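Tuesday, July 26, 2022

I have been promising a proper write-up of the Gachanja for weeks, and two of you have emailed to ask whether I'd given up on it, which was kind and also a bit pointed. So, kettle on. I should warn you that I'm going to go round the houses.

Those of you who have been reading since the bread-machine days will know that I run a small gift-wrapping and party business out of a unit in Feltholm. Balloons, hampers, favours, name tags, ribbon by the mile. My hands aren't what they were, and back in March, after a particularly long run of christenings, I started wondering out loud whether any of this fiddly work could be done by a machine. My sister told me to hire a sixth-former for the summer. I did that as well, as it happens, and she has been marvellous, but I still wanted to know.

That is how I ended up on the train to Masholm with a bag of balloons on my knee.

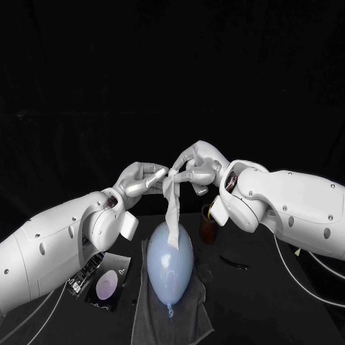
*1434 words, a cup of tea's worth*

The Gachanja is a two-armed tabletop robot, hired out by a firm called Clindia from a workshop on the edge of Masholm. You can't buy one outright, at least not at the moment. What they sell is time with it: you can book a day at the workshop with one of their people, or you can have the whole thing brought to you and left for a month. I booked the day, being a cautious sort, and I paid for it myself like any other customer.

The day costs £300. For that you get the robot, a table, a person who knows what she is doing, and a decent lunch (a cheese and onion pasty in my case, and a very good one). You are asked to bring your own materials and to send a list of the jobs you want to try a week beforehand. I sent a list that was far too long, and Joyce Shirima, who looks after the trial days, rang me up and very gently talked me down to a single job with a few parts to it. She was right to. I'd have wasted the entire day hopping from one thing to the next.

So we settled on balloon and ribbon. If you've never done it for money you may not think of it as hard. You have something light and slippery that wants to roll off the table, and you have a strip of stuff with no stiffness in it whatsoever, and somehow you have to get the one on to the other and make it look as if it was no trouble at all. I can do it while talking on the phone. I couldn't begin to tell you how I do it, and that was the first thing I learned at Masholm, because you do rather have to tell the robot how you do it.

**How you teach it**

I had pictured myself typing, and dreading it. In fact Joyce works the arms by hand from a seat at the side, with a pair of controllers, and the robot copies what her own hands and wrists are doing. Once she has run through a job enough times, the system tries to learn it. By mid-morning she let me have a go in the seat myself and I was dreadful. Every time I wanted to scratch my nose an arm went up. I did get the hang of it after a while, enough to pick up a folded tag and put it down somewhere near where I'd meant to, and I was ridiculously pleased with myself.

The part I liked best was watching the two hands share a piece of ribbon. They are proper hands, with fingers that bend at the joints, and when both of them have got hold of the same knot they look very much like someone's aunt dealing with a stubborn parcel. I caught myself leaning forward and tensing my own fingers in sympathy. Joyce says everybody does that.

Speed is another matter. It's slow, and I'd be doing you no favours by dressing that up. A knot that I'd have finished before you could find the scissors was a good couple of minutes' work, and sometimes the ribbon slid out of a fingertip and they had to go back in for it. There were moments when I wanted to nudge Joyce out of the way and do it myself, and I think she could tell, because she offered me another biscuit.

I also asked about strength, thinking of my hampers. Each hand will lift up to 500 grams according to the leaflet, so hampers are out, and so are most of my candles. Fine for ribbon, tags, tissue, card and balloons.

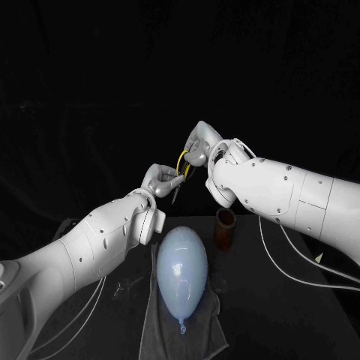
*Left hand on the pointed tool, yellow loop between the two of them, balloon waiting its turn.*

**Tools, which I'd forgotten to think about**

After lunch we moved on to tools, and this is where I'd say to anybody booking a day: bring your own and bring the ones you really use. I'd come with balloons and ribbon and not given a thought to the rest, so we made do with what was in the workshop drawer. A thin pointed tool is an awkward thing to hold even for a person. There's not much of it to get hold of, and if it twists in your grip then the tip ends up somewhere quite different from where you were aiming. The Gachanja's fingers pinch it rather as you'd hold a pencil, and Joyce was constantly making tiny corrections with her wrist that I wouldn't have noticed if she hadn't pointed them out.

My worry all through this bit was the balloon, I don't mind admitting. Pointed things and balloons have never been friends, and I had brought the nice pearly blue ones, the sort I keep for baby showers. Joyce lays a folded grey towel under the work, which stops a balloon skating about, and it's such a simple fix that I've done the same on my own bench ever since. If I'd taken nothing else home from Masholm I'd have been glad of the towel.

The black cloth at the back and the dark table bothered me at first, as it all felt a touch funereal for party work. Joyce explained that a plain background makes it easier for the cameras to pick out pale things, and pale things are most of what I sell, so fair enough. By three o'clock I'd stopped noticing.

Now, the cables. There are white cables coming off both arms and trailing down over the table, and I did find them a nuisance. I kept wanting to tidy them. On my bench at home, with ribbon tails all over the place, I can see myself reaching for the wrong white strand more than once. I said so on the feedback form, and I hope they'll think about clipping them up underneath somehow.

**Scissors**

I'd saved scissors for last, as I'd been looking forward to them (I know, I know).

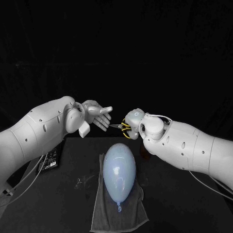
*Right arm on scissors, left hand keeping it company.*

They'd got a pair with bright yellow handles, and getting those handles seated was a job in itself. Scissors are made for the way a person's thumb works and nothing else on earth. Joyce brought them round so that the blades pointed across towards the other hand, very slowly, and I held my breath for most of it. You want the two hands close enough together that one can offer up the ribbon and the other can snip it, and close is exactly where it gets nerve-racking. I asked what happens if one hand catches the other and she said the arms stop if they meet anything they weren't expecting, and that the fingertips can be swapped in a few minutes. It didn't come up on my day.

What I would love, and what it can't do yet, is curl ribbon. You know the move, blade along the back of the strip and a quick pull. I showed Joyce how I do it and she wrote it down with a great deal of interest and said it would be a long while off. Perhaps next year.

**Would I have one at home?**

The month's hire comes with a £400 deposit on top of the fee, and the fee depends on how far they have to drive it, so do ring them for a figure. You need a sturdy table, two sockets and a bit of elbow room on either side – more than you'd think, as those arms come in from quite wide. My unit would just about manage it if I moved the helium.

For the moment I'm not hiring one. I can't make the sums work for a shop my size when the sixth-former and I can fill an order between us in a morning. If I had a bigger place and the same small job to do over and over, I'd think about it much harder. And if your hands are giving you real trouble, I'd say the trial day is worth the money just to sit in that seat and see your own movements turn up at the end of somebody else's arm. I found it oddly moving, and I thought about it all the way back on the train.

One practical note for anyone going: the bus from Masholm station stops at the wrong end of the estate, so wear flat shoes. And take more ribbon than you think. I ran out at four.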